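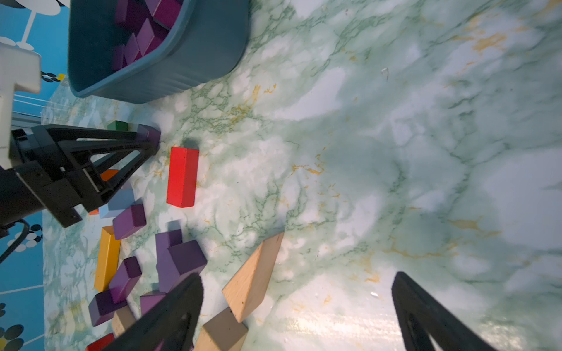 Sorting blocks by colour teaches a child to sort blocks by colour, Emmett Wojcik wrote, and he doubted that it teaches much else. The remark is often repeated in discussions of block sorting, usually by people who go on to recommend it anyway.

Block sorting

Block sorting is a tabletop activity in which mixed building blocks are separated into groups, most often by colour and less often by shape or size. One group is normally put into a bin or tray while the rest stay on the table. It is used as a game for young children, as a classroom exercise and, more often than any of the literature admits, as a way of getting the blocks put away.

Materials

Almost any set will do. Wooden blocks are the usual choice, painted or left plain, and many households end up with both kinds mixed together. A typical spread might have a run of purple pieces, among them cubes and an L-shape, with a few in red, yellow, orange, green or pale blue and a plain wooden triangle. Sets sold specially for sorting, such as the Bramari box of 100 pieces, cost a good deal more than ordinary blocks. The maker says that its colours are "graded for learning". What the grading consists of is not stated.

The container is commonly a plastic bin. Some guides insist that it should match the colour of the blocks going into it, but plenty of children put purple blocks in a blue bin without any sign of confusion. A patterned or marbled table makes pale pieces a little harder to pick out. Whether this is a fault or a useful difficulty depends on which guide is consulted.

Method

In the simplest form, called single-colour sorting, one colour is named and every block of that colour goes into the bin. Shape is ignored, so that a cube and an L-shape count the same. Dark and light versions of one colour cause most of the arguments. Unpainted blocks cause the others, and the Jimell rules, first printed in 2000, deal with them by leaving them on the table.

In two-way sorting the player must attend to both colour and shape. The Alcantara method adds a time limit of 20 minutes, which seems long for a bin of blocks and is widely disregarded. Stacking the blocks neatly inside the bin is sometimes scored as well. Most players drop them in at whatever angle they land.

Claimed benefits

Sorting is said to improve attention, patience, early number sense and tidiness in later life. The last claim appears to rest on a leaflet from the Liva playgroup, which followed 6 children for one winter and had no comparison group. The claim about attention is more plausible, although a child who sits still over blocks may simply like blocks.

Colour names are a safer case. Hearing "purple" said each time a purple block is picked up gives a child practice with the word. Talking over a picture book or a basket of washing would offer much the same practice.

See also

Building blocks
Shape sorter
Tidying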